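Robot Packing Booth: Floor Safety Checklist With Comments
Drunduddale site, snack line. Inspected Sep 16, 2022 by Spyros Giannakopoulos

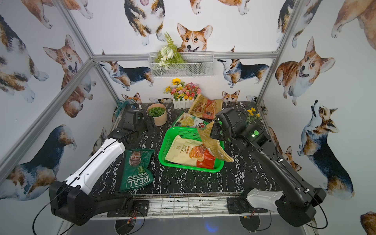 1. Cables
Result: Needs work
Comment: One runs out at the left base, another at the right. Packers step past that side all shift. Clip them down.

2. Front grating
Result: Fail
Comment: Debris on it. The job used to belong to whoever packed at that table. Now it's on no one's sheet.

3. Emergency stop
Result: Pass
Comment: Tested 2 times. The arms halted both times. New starters weren't shown where the button is.

4. Reaching in to fix a bag
Result: Fail
Comment: The Ladus manual says to stop the arms first. Dionysis Lambrakis says his crew gets asked why the count is down whenever they do. Pick a rule and stand by it.

5. Grip on soft bags
Result: Watch
Comment: Gripper holds a chip bag by its top edge. I'd like to see the split bag log before anyone calls this gentler than hands. Requested in May, still waiting.

6. Staffing
Result: Open
Comment: We were promised less lifting. Full cases still get lifted by hand, with one less person to share them. Target is 4,000 bags a shift, last shift made 1,065. I don't see whose back got saved.

7. Training records
Result: Needs work
Comment: 49 names on the list, no signatures. Watching a video in the break room doesn't count as training.

Recheck items 2 and 4 before the second booth is switched on.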